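I started this little newsletter-turned-blog back when Pinesel still had a paper bulletin, and I never did learn how people find things online. So this winter I finally sat down and looked at what folks type into the search box before they land on my pages. Oh, was I humbled!

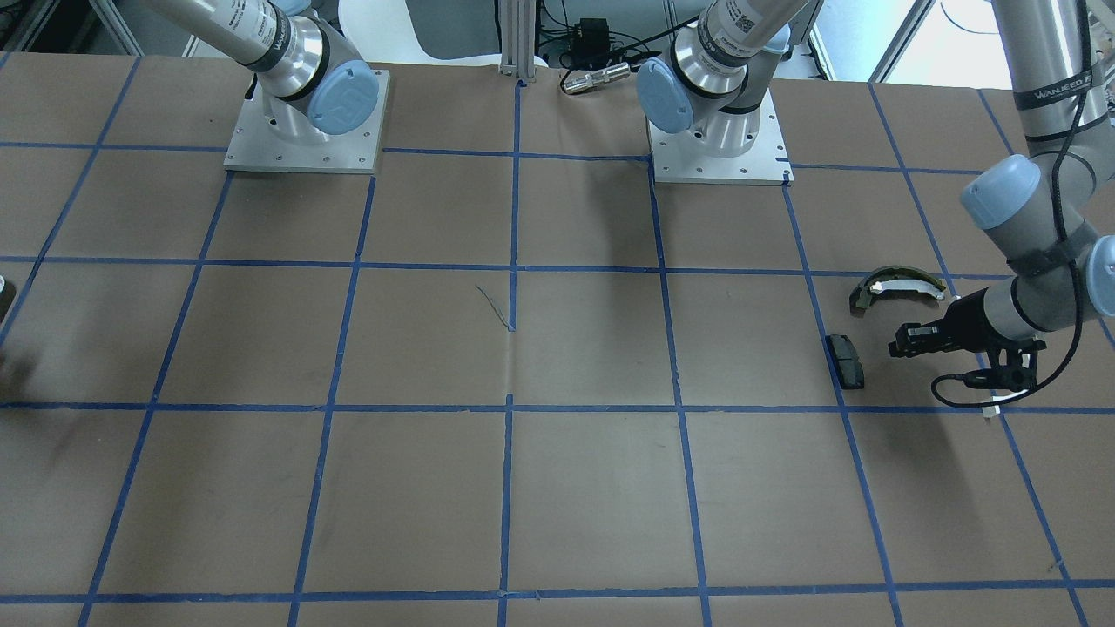
No. 83

My most visited post is the one on getting candle wax out of a tablecloth, which I wrote in ten minutes while the soup was on. The long piece on Stullside, the one I fussed over through most of January, had 4 visitors, and I'm fairly sure one of them was Bok-nam Min (hello, Bok-nam, and thank you).

Joon-young Ham told me to change my titles. I used to call things "A Few Thoughts" or "Odds and Ends," and I can see now why a stranger wouldn't click on that. I've renamed eight old posts so far, and I fixed the links between them while I was at it.
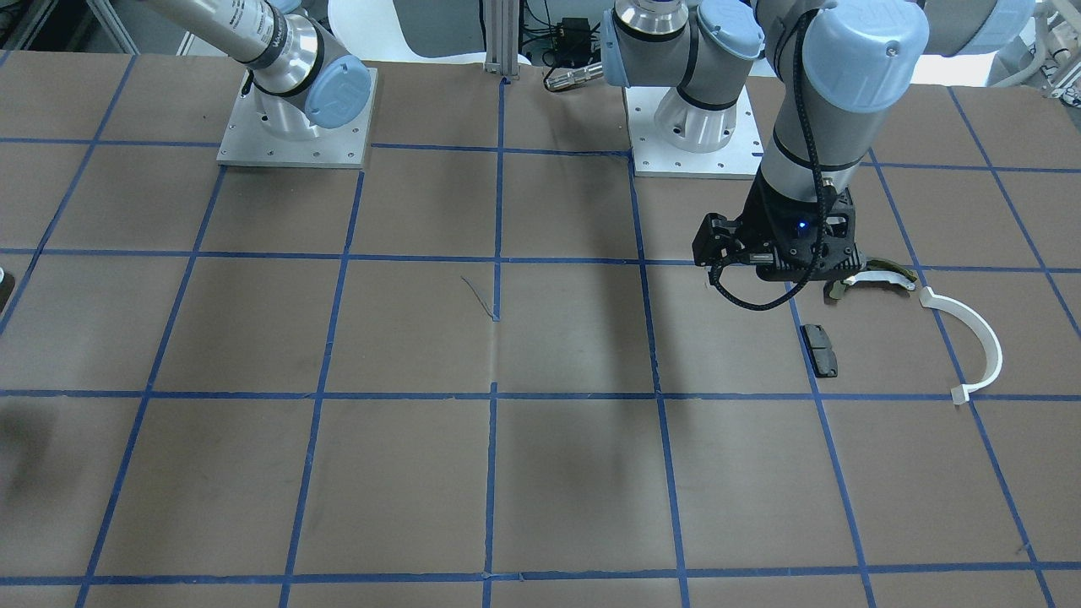
## What I'm trying next

I'm going to write a proper summary for each page, just a sentence or two, and stop letting Brullar grab whatever words come first. There are over 403 posts in the archive, so this will take me a good long while, and I'll probably get sidetracked rereading the old ones. 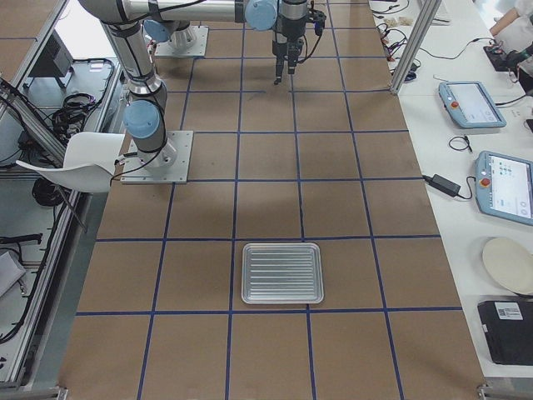
*Blue tape on the long table.*

If you got here by way of the wax post, welcome! Stay a bit.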